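Trier et ranger des petits cubes en vrac dans un bac peu profond

Quand on a des petits cubes de jeu ou de comptage, le plus long est de les retrouver au moment où on en a besoin. La méthode qui suit sert pour un lot d'une seule couleur, gardé dans un bac plat posé derrière un panneau.
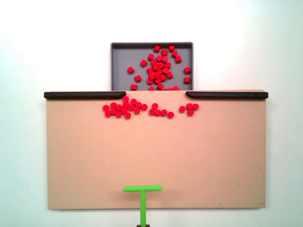
Prévoyez 12 minutes la première fois, moins ensuite. Il vous faut :

un bac rectangulaire à rebord, assez large pour étaler les cubes
un chiffon en microfibre
un bol
une boîte à couvercle pour la réserve

1. Vider le bac
Versez tous les cubes dans le bol. Passez le chiffon sur le fond du bac, puis dans les angles, où la poussière se tasse contre le rebord. Un fond gris mat marque peu, mais il garde les peluches.

2. Vérifier les cubes
Étalez-les par poignées sur la table. Mettez de côté ceux qui ont un coin abîmé ou une face collante. Un peu d'eau tiède savonneuse suffit pour les nettoyer. Laissez sécher 2 heures sur un torchon avant de les remettre avec les autres.

3. Décider de la quantité
Le bac ne doit pas être plein. Un petit tas au milieu, avec du fond visible sur les côtés, se prend bien à la main et les cubes ne passent pas par-dessus le rebord. Le surplus va dans la boîte. Chez nous, le lot complet compte 513 cubes et le bac n'en reçoit jamais plus de 80.

4. Remplir
Versez lentement, au centre, le bol tenu bas. Les cubes qui roulent vers les bords peuvent y rester. Si vous tenez à les aligner en rangées, faites-le après, mais le tas se défait à la première utilisation.

5. Remettre en place
Glissez le bac à plat derrière le panneau. Les cubes proches du bord avant seront en partie cachés : poussez-les vers le milieu avec le plat de la main.

Entretien
Un dépoussiérage par mois suffit. En juillet, fenêtres ouvertes, passez le chiffon plus souvent.

Variante de Hema Ramasamy : une feuille de feutrine découpée au format du fond. Les cubes font moins de bruit en tombant, par contre la feutrine se lave à la main et il faut la recouper si elle rétrécit.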